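Friday, late evening

I came home from Kakcombe with tired feet and a head that doesn't stop, so I write now and sleep after. My tea is already cold beside me. The bus stood a long time before the bridge and I ate the sandwich that I had promised myself for the evening.

Today I was at the Brader workshop to watch the arm do the table work. I had asked for this visit since April, because at Jaber we pack and sort all day by hand, and every month somebody in the canteen asks if the machines will take it from us. I wanted to look with my own eyes and not only read about it.

The work is very small when you say it in words. There are yellow blocks, there is a steel table, and there are blue bins in a rack next to it. A block must be taken, held, carried and put down. My niece could do this before she could speak. I stood behind the line with my notebook and felt a little ashamed that I had taken a day of holiday for it.

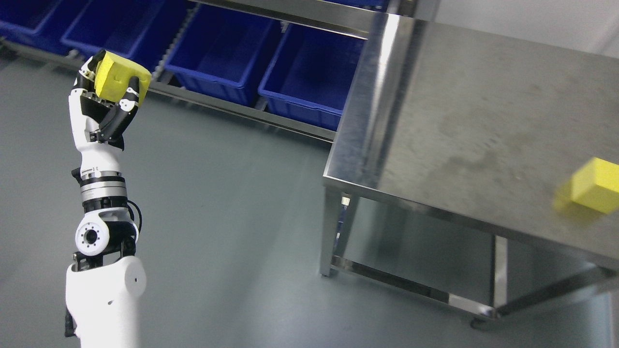

The hand with one yellow block, the bins behind it.

But then I looked longer. I have lifted things from tables my whole working life and I had never thought how the fingers come under a thing and also from the side. The hand held its block a bit crooked, with a corner up, the way I hold a bar of soap when I am in a hurry. I wrote in the notebook: "crooked, but it holds". A crooked grip is a grip. At Jaber we don't ask anybody to hold a box beautifully.

I tried to be fair and thought about what my own shift needs. In a good week our bench handles 2,558 pieces, and they are not all soft yellow blocks. Some are in slippery film, some have a loose lid, some have a label that comes off on your thumb. I feel with my skin when the lid isn't closed. I don't know how you would teach this feeling, and I don't know the English word for it either. In my language there is one, and it is used also for bread dough.

The man beside me had come from Metomeck and he was much more hopeful than me. He said sorting is nearly finished as a problem and that the kitchen comes next. I asked him about the washing-up. He said plates, yes, soon. I asked about the pan with burnt rice, and he laughed and looked for his coat.

The table interested me also, maybe more than it should. It is the same kind of steel we have in the packing room, with all the smudges and marks that come back one hour after you wipe it. I thought: who wipes the table? If the arm moves the blocks and I wipe the table, then my job is only changed and my knees will still hurt. I wrote this down too and put two lines under it.
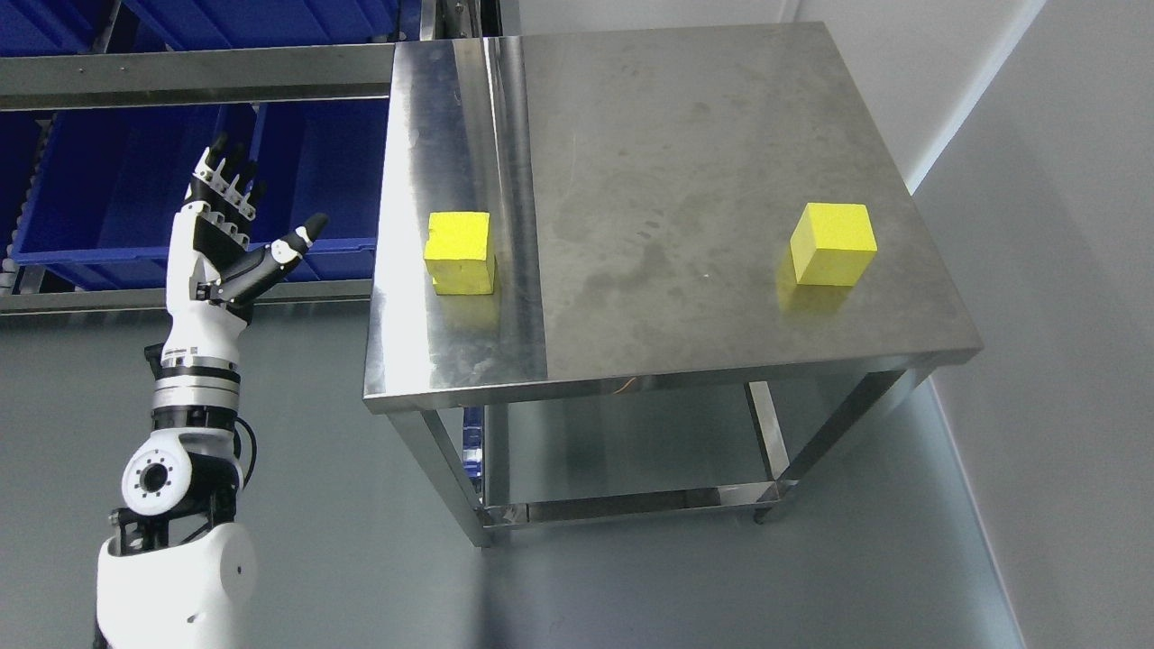
Saturday, before breakfast

I slept badly and dreamed about bins. It is raining, so the market can wait.

I read my notes again with coffee and they are less clear than I believed last night. On one page I wrote "open hand – looks like waiting" and I like this, although I know that a hand of that kind doesn't wait for anything. With the two blocks lying far from each other on the steel and the fingers spread beside the table, it made me think of my first day at the bench, when I didn't know which thing to pick up first.

So, can they do it yet? For one kind of block and one table, I would say I begin to believe it. For my bench, not this year, and I would like to see a lid first. For my flat, no. This morning I made a list of what I did between getting up and sitting down here: found the other slipper, emptied the sink, smelled the milk and decided against it, hung up up to 5 shirts (one fell again), moved the plant out of the draught. Each one is easy, but I can't imagine the same arm doing even the slipper and the milk.

I must send my notes to the shift office by Monday, in proper sentences. The shirts are still damp and I have to buy milk.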